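Sábado, casi medianoche, y sigo con la cabeza en el taller. ¡Qué semana! Por fin tenemos norma escrita para las sesiones de doblado, dos páginas enteras, y la he leído tantas veces que podría recitarla. Se acabó lo de que cada turno prepare la mesa a su manera. Ataahua la ha llamado Maihi, porque en Larden todo acaba teniendo nombre propio, y a mí me parece estupendo.

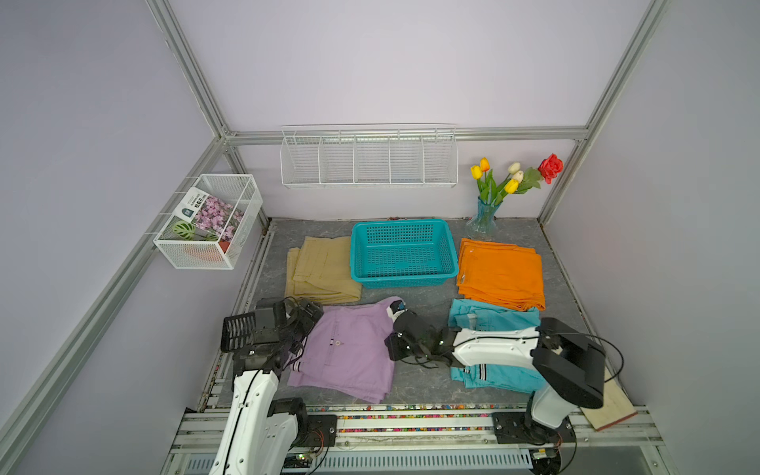
Coralie Costigan

La regla que más me gusta es la primera: la cesta turquesa, al fondo y vacía antes de arrancar. Parece una tontería, pero yo he perdido tardes enteras comparando sesiones en las que cada cual la ponía donde le venía bien. La segunda es mía (¡mía!) y dice que no se meten las manos en la cabina mientras los brazos tengan corriente, ni siquiera para estirar una arruga. Se para, se esperan 30 segundos y entonces se entra. Ataahua quería menos, yo no cedí, y al final lo firmó con una sonrisa.

También discutimos mucho por las flores. Él decía que cuanto menos haya alrededor, mejor; yo defendí que un robot que va a trabajar en casas tiene que ver cosas de casa, y que lo importante es apuntar qué hay y no moverlo a mitad de serie. Ganó el apuntarlo – con una casilla propia en la hoja, que me encanta.

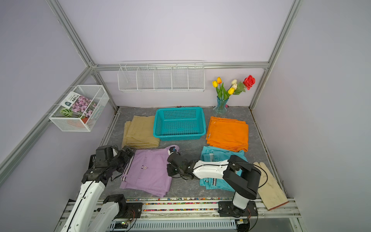 Lo siguiente es el criterio de agarre. Queremos que la pinza tome la prenda lila por la esquina y que quien supervisa anote cada intento, también los fallidos, sobre todo los fallidos. En Enden solo guardaban los buenos y luego no había manera de entender nada. Nosotros vamos a por 500 intentos con la misma hoja, y se revisan cada 30, sin excepciones por prisa.

Me queda pendiente el párrafo de los cables, que está flojo: pone «recogidos» y no dice cómo. Y falta saber si Prerkiria acepta nuestro formato o nos hace copiarlo todo al suyo. El lunes le escribo a Ataahua con los cambios. Ahora a dormir, que tengo los ojos cuadrados.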